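Ticket: Gredlow hydrophone buoy - no ice temp data after power cycle
Opened by: Comfort Dankwa
Assigned: Adwoa Alhassan
Station: Zurneck, seal haul-out monitoring
Priority: high
Status: open

Sunday, December 30, 2018

Buoy 2 stopped sending ice temperature overnight. Audio channel still fine, getting seal calls clear as anything. Temp string reads flat zero on every node. Battery 90 percent. No alarm raised.

Need this back before the pupping count in April. No ice temps means we can't tie lair collapse to melt, and the whole season is just sound files.

Tried so far:
Power cycle from Lonbridge - no change.
Reloaded config - no change.
Dropped sample interval from 300 seconds to 100. It took the setting, still zeros.
Swapped logger for the spare. Zeros.

Comfort

Adwoa, reply 1:

Not the logger then. Zeros on all nodes at once is nearly always the top connector or the first bit of cable below it. Ice shifts, cable gets pulled tight, pin backs out. Is there any slack left at the top? Also which firmware, the Ackah build or the old one?

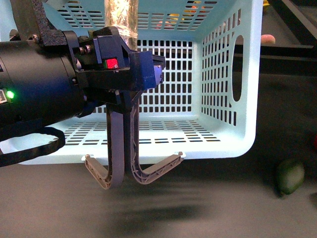
Comfort, reply:

Ackah build. Cable at the top is straight down into the ice, no slack at all, tight as a wire. Should have left a loop when we drilled it in. The black cable in the photo is what I mean, hanging down in a loose U before it curves back, so there's some give if things move. Ours has none. Connector looks ok from outside but havent opened it, too windy to hold the cap.

Adwoa, reply 2:

Ok. Open it when wind drops. Check the data pin first. If it's pushed back, reseat and put a loop in above the ice, tape it to the mast. Don't pull on the string, you'll lose the lower nodes. Seals hauled out near the hole? If yes wait, not worth flushing them for this.

Comfort, reply:

Two adults by the hole most of the morning. Waited. Gone by lunch.

Opened connector. Data pin was back by roughly half its length, some frost in the shell. Dried it, reseated, greased. Nodes 1 to 6 reading again - 7 and 8 still zero. Could be teh cable lower down. Mast loop not done yet, need longer tape and warmer hands.

Adwoa, reply 3:

Six is enough for lair depth. Leave 7 and 8. Keep ticket open till the loop is on and we've had a full day of good numbers. Send me the raw file tonight pls.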